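Trumilstead Carton Recycling: Your Questions Answered

We love getting questions about cartons, and we get a lot of them! Here are the ones that come up most at the Nerkgate drop-off.
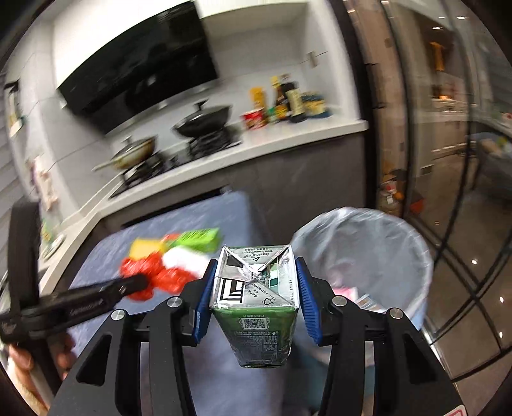 A small green-and-silver drink carton, with "PLEASE DISPOSE PROPERLY" in the fine print.

Which cartons do you take?
Milk, juice, soup, broth, soy milk, coconut water, wine. If it's a paper-based food or drink carton, bring it. Tall ones, tiny ones, the kind that lives in the fridge and the kind that sits in the pantry for months are all welcome.

Can they go in my curbside bin?
Not yet in Trumilstead. Bergeron residents can put them in with mixed paper, but please check your collection calendar first.

Do I have to rinse them?
A quick swish is plenty. Leftover milk gets pretty ripe in August, and the sorting crew will thank you.

Caps on or off?
On! Push the straw back inside too, if there is one. Loose caps fall through the screens at the Zunddale mill and get lost.

Should I flatten them?
Please do. Pull out the folded corners, press the air out, then put the cap back on. You'll be amazed how many fit in one grocery bag.

What happens to them?
This is our favorite question. The mill drops them into a giant pulper (think of a kitchen blender the size of a garage) and the paper fiber floats free of the plastic and foil. The fiber becomes paper towels and tissue. The rest gets pressed into building board, and we have a sample at the front desk if you'd like to knock on it.

How much have you collected?
1,797 pounds last year, with 407 of those in a single month after the school drive. Wow, Nerkgate!

What can't you take?
Chip bags, foil pouches, paper coffee cups and ice cream tubs. We wish we could.

When are you open?
The bins are out all day, every day. The desk is staffed every Monday until 2 p.m., and large loads should come to the side gate.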